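A few thoughts on inheriting other people's photographs, having spent most of the spring doing very little else.

My great-aunt left 11 albums and a biscuit tin. The albums went to me because I once, at a funeral, said I liked old photos. Be careful what you say at funerals.

Album one: people standing in front of cars. Album two: the same cars, fewer people. My great-uncle sold them for a living in Jollville and I think he missed them more than he let on.

There's a woman called Sandura in at least half the beach pictures. My mother says she was a neighbour. My uncle says she was "not a neighbour" and then leaves the room.

Labelling is a dying art, and in our family it was never that healthy. "Us, windy." "Him again." "August." Which August? There were plenty.

Tried to sort it all by date. Gave up and sorted by haircut – far more reliable. The perm years alone fill a shoebox.

Then there's the question of what goes in a frame. You can't frame everything. My great-aunt had a go, and her hallway in Trondley was 2 feet narrower by the end of it.

My own rule so far: small frames only, and nothing goes up on the wall until it has spent a while lying flat on a table being argued over.
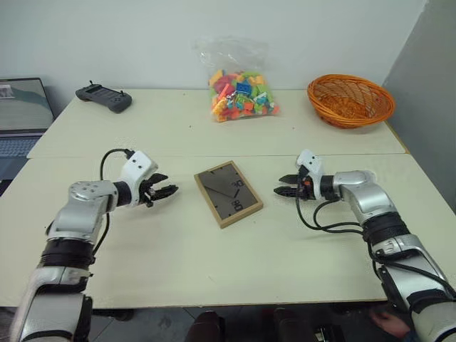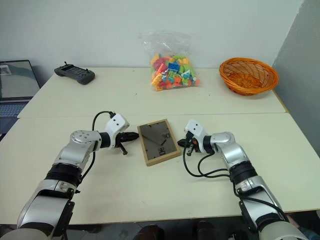
Small picture frame, flat on the table, in both.

Snežana Atanasov at the framing shop told me people always pick the photo where they look best and never the one where everyone else does. She has been doing this for years and seems at peace with it.

Wedding photos are the worst. Mr Opoku, who lived upstairs from my great-aunt, is in the front row of three different weddings and related to none of us. Best suit in every one.

The biscuit tin had negatives in it. Getting them printed costs about 60 quid, so naturally I've done it, and naturally a good third are of a hedge.

It's a decent hedge. I've kept one.

If anyone recognises a seaside bandstand with a green roof and a clock stuck at ten to four, please shout. It's in four albums and my uncle has left the room again.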